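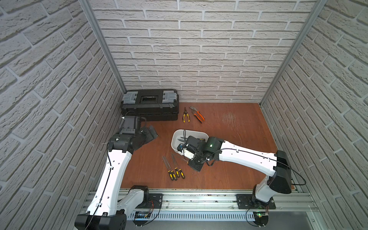 Toolbox and two pairs of pliers on the floor

We use cookies to remember your login and forum settings. Accept / Manage

Painter's trail around Flandov – worth the trip?
Started by Hermenegildo Galindo, April

Has anyone walked the new painters' trail out of Flandov? The leaflet says 30 stops where Tovar set up his easel, ending at the mill in Prerska. My wife loves his river pictures. I'm less sure. How do they know where a man stood to paint a hill two centuries ago?

mossbank
They don't, for most of them. We did the first half last spring. Six of the stops have a letter or a dated sketch behind them. The rest are "believed to be," and one is next to the bus depot.

Donna_K
That's a bit harsh. The ferry landing stop is wonderful. You stand at the panel with the print on it and the ridge lines up exactly.

mossbank
The ridge lines up from anywhere on that bank. I tried it from the parking lot.

oldgouache
I paint, so maybe I look at this differently. Tovar moved things. He stretched towers and slid whole churches over to fill a gap. Hunting for the exact spot seems like the wrong game to me. Walk it for the light, which is very good after 4 in the afternoon, and skip the panels.

Hermenegildo Galindo
Then why buy the guide? It's 200 pages and they want real money for it. It also says there are 1,667 drawings from his river trips. Where does that number come from?

Donna_K
From the Donulell catalog, I think. It's in the back of the guide.

oldgouache
The catalog counts both sides of a sheet as two drawings, even when the back is just a laundry list. I wouldn't lean on it.

Donna_K
Fine, but he asked if it's worth the trip, and nobody has said anything about the walking. The path is well marked as far as the vineyard steps. After that bring a map, the signs get thin. Lunch in Prerska was good.

rail_and_trail
Second half is mostly road shoulder, around two hours of it. I'd take the train back to Flandov from the vineyard halt and see the paintings at the museum – the real ones, no weather.

Hermenegildo Galindo
Thanks, all. We'll do the ferry landing and the vineyard and leave it there. Still not buying the guide. Does the museum close for lunch?

rail_and_trail
It did when I went. Call first, the website was out of date.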